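Water meter replacement reaches Bivutbridge

November
By the web desk

The replacement of mechanical water meters in Bivutbridge has entered its second stage, covering the streets between the river and the Korville road. The first stage dealt with 900 properties, most of them terraced houses with a stop tap and meter in the footway. The second covers about 1000, including the flats above the shops in the High Street, where a single supply often serves several households and has to be split before separate meters can be fitted.

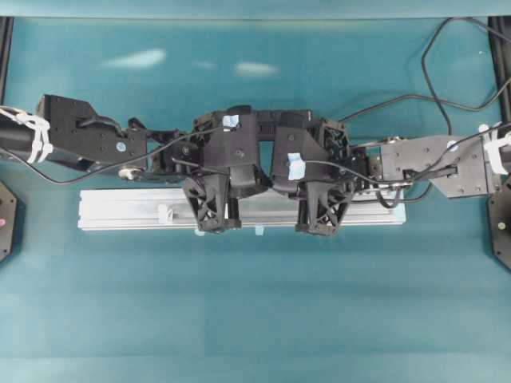 Metering and Network Losses Team

The old units are rotating-piston meters, read by lifting the boundary box lid. Wear in the piston chamber makes them under-record at low flow, so a dripping overflow or a slow leak on the customer's side may not register at all. The replacement is the Trosov static meter, which has no moving parts in the water. It measures flow by ultrasound and stores a reading every hour. Readings are collected by radio from the street, and the lid stays shut except for repairs.

Most exchanges need the supply turned off for less than an hour. The contractor, Usmani, will leave a card before work starts on each street, giving the morning or afternoon in which the water will be off. Nobody needs to be at home if the meter is in the footway. Where the meter is under a sink or in a cupboard, an appointment is needed, and the space in front of the pipe should be cleared beforehand.
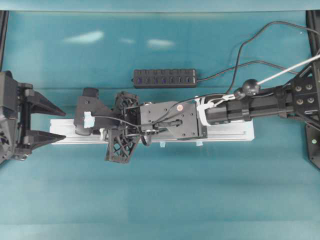 The final reading from the old meter is recorded at the time of the exchange and appears on the next bill, with the serial numbers of both units. Customers who want to check the figure may ask for the old meter to be kept for one billing period. After that it is sent for scrap. A request to have it tested for accuracy must be made before then, and a charge applies if the meter is found to be within limits.

Water may look cloudy when the supply comes back on. This is air in the pipe and clears if the cold kitchen tap is run gently for a few minutes. Discoloured water should be left to run until clear before a washing machine or dishwasher is used. Combination boilers sometimes lock out after a drop in mains pressure and can be reset from the front panel in the usual way.

Hourly readings have already been used to look for continuous flow, meaning any property where consumption did not fall to zero at night. The first stage found 13 such cases on supply pipes between the boundary and the house. The owners have been sent a letter with the estimated rate of loss and the terms of the leak allowance.
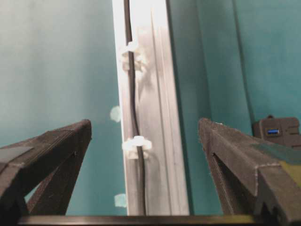
Streets still to be done

Work continues on Mill Lane, Tannery Row and the lower end of Station Road. The Korville road itself will be done last, under temporary traffic lights, with the footway closed on one side. Lids that are cracked or sit above the level of the paving will be replaced during the same visit.

Contact the metering team | Copyright Bivutbridge Water | Back to top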